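Handheld gripper demos -- how many per task before you move on?

Posted in: Learning from demonstration

wattlebird_oz
Started collecting two-handed demos in April and I'm now at the point where I can't tell if I'm being thorough or just stubborn. Setup is a pair of handheld grippers, one per hand, small table, curtains either side so the background behaves itself. We're at 683 episodes for what we call the Plinditz set (named after nothing, don't ask) and the plan on paper says 2,000.

My question for anyone who's done this: do you grind one object until you hit the number, or swap things through early and go back? My gut says swap. My workmate's gut says finish one thing first, and he's the one who has to train on it, so his gut gets two votes.

gravelpit
Swap. Always swap. We did 400 episodes on one mug at Mellberg and the policy learned that mug beautifully and was useless with the next one along. Cost us the best bit of a month.

tin_kettle
Going to disagree with gravelpit a bit. If your operators are new, the first batch on any object is rubbish anyway. Hands are all over the shop, people squeeze too hard, they forget the trigger has travel. Keep them on one object until they look bored, THEN swap. Otherwise you get a lovely varied dataset of people learning to hold the grippers.

How are you logging it, by the way? And what are the objects?

wattlebird_oz
Fair point about the operators, I hadn't split it out that way. Three of us take turns and I reckon I could pick whose episode it is from the wobble alone.

Logging is a spreadsheet. Episode number, who, object, start pose, keep or bin, and an "Na" column that began as a typo for n/a and now means "needs another" (I know, I know). Objects are whatever we can grab that's a decent shape. Long skinny things mostly, plus some with a fat end so the weight's off to one side.

Two from the same session, one looking down at the table and one from a gripper:

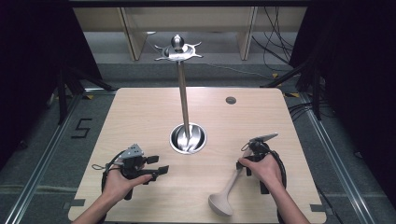
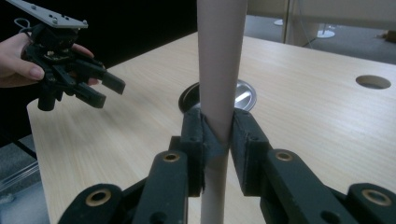

The thing I keep going round and round on is start poses. At the moment whoever's operating puts the object down wherever they fancy, which sounds random but isn't. I went back through my own episodes and I've got a favourite spot! Right in front of me, handle end facing in, over and over. So the count looks healthy and the coverage probably isn't.

gravelpit
Everyone has a favourite spot. Print a list of positions and angles, shuffle it, read the next one off before each episode. Boring as anything but it works. We used a deck of cards with the poses written on in marker.

smallhours_dev
Cards are great until somebody drops the deck. I just have the script call out the next pose. Text to speech, a very flat voice, drives the whole room mad -- but no arguing with it.

On the original question I'm with tin_kettle for the first week and gravelpit after that. I'd also stop treating 2,000 as holy. Train on what you've got now, see where it falls over, and collect for that. You might find it's all in the approach and the grasp itself is fine. Or the other way round, and then you've saved yourself a heap of sore thumbs.

tin_kettle
Yep, train early. Bin column is worth a look too. If you're binning every episode where someone fumbled and recovered, please stop. The recoveries were the most useful bit of our whole Brimham collection and we'd chucked most of them before we worked that out.

gravelpit
Hmm, not sold on that one. A fumble followed by a clean regrasp, sure, keep it. A fumble where the operator goes hunting for the thing for ages just teaches it to go hunting. I'd tag them separately and decide at training time.

tin_kettle
Tagging's fine by me. Just don't delete.

wattlebird_oz
Oh no. We've been deleting. Not all of them, the early ones might still be on the old drive so I'll go digging.

Okay, so: shuffled poses from the next session, a fumble tag, and I'll try to talk my workmate into a training run on the 683. He'll say it's too soon. Does anyone have a feel for how long a session should run before people get sloppy? My grip hand is cooked well before my brain is.

smallhours_dev
We swap operators every half hour. Second half of anything longer ended up in the bin pile.

wattlebird_oz
Half an hour it is. Ta, all of you. I'll post again once there's a run to show.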